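Section 4: Hanging Pictures on the Fallora Rail

Read this section once before you climb anything.
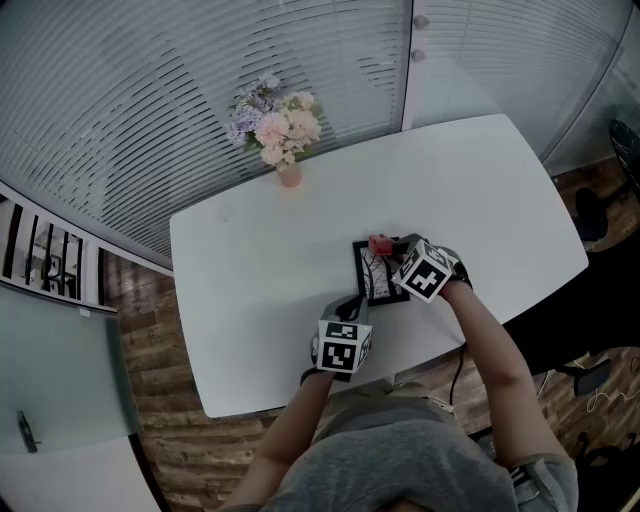 A reader in Sundon wrote to us after the last edition that the old instructions had her hang the picture first and level the rail second, and that she would like her afternoon back. She was right about the order. The steps below have been rearranged, and the afternoon is gone for good.

What you need

The Fallora rail, its end caps, and the bag of hooks and cords
A pencil
A spirit level (the one on your phone will do if the phone case comes off)
A drill with a masonry bit, for brick or block walls
A picture, framed, with two rings on the back

4.1 Preparing the frame

1. Lay the frame face down on a towel. A clean table also works, until you find the crumb.
2. Check that the rings are level with each other and a third of the way down from the top. Rings fitted lower than this make the picture lean forward, as if it were trying to hear you.
3. Tug each ring firmly. If it moves, take out the screw and fit a longer one, but measure the depth of the frame beforehand. A screw that comes out the front is difficult to pass off as part of the design.
4. Turn the frame over and wipe the glass with a dry cloth. Do not spray cleaner on the glass. It runs under the edge and leaves a brown tide line on the mat.

4.2 Fitting the rail

1. Hold the rail against the wall, 10 cm below the ceiling. Ceilings in older houses slope. Follow the level and ignore the ceiling, unless the gap will annoy you every day, in which case follow the ceiling and never mention it to guests.
2. Mark the first hole 2 cm from the end of the rail, then one every 80 cm after that.
3. Check for pipes and cables before drilling.
4. Drill, push in the plugs, and screw the rail up loosely. Check the level again. Tighten.
5. Press on the end caps. They click. If they do not click, they are upside down.

CAUTION: The rail holds 20 kg along its whole length when fixed into solid wall. Plasterboard needs the anchors from the Acuña pack, sold separately, for which we have already received your letters.

4.3 Hanging

1. Hook both cords over the rail and slide them apart until they match the rings.
2. Slide a hook up each cord and lock it by turning the collar to the right. Hand tight is enough. Pliers will strip the collar, and the replacement comes only in beige.
3. Lift the picture onto the hooks. For a large frame, get a second person, preferably one without opinions about height.
4. Step back. Adjust one hook at a time. Adjusting both together puts you where you started, but warmer.

NOTE: On the Flaltcombe version (the flat cord) the collar turns to the left. We don't know why either.

4.4 If the picture will not stay straight

Stick a felt pad on each bottom corner at the back. If it still drifts, check the cords for a twist and look at what shares the wall. A door that slams will beat any hook we sell.

For mirrors, see Section 5.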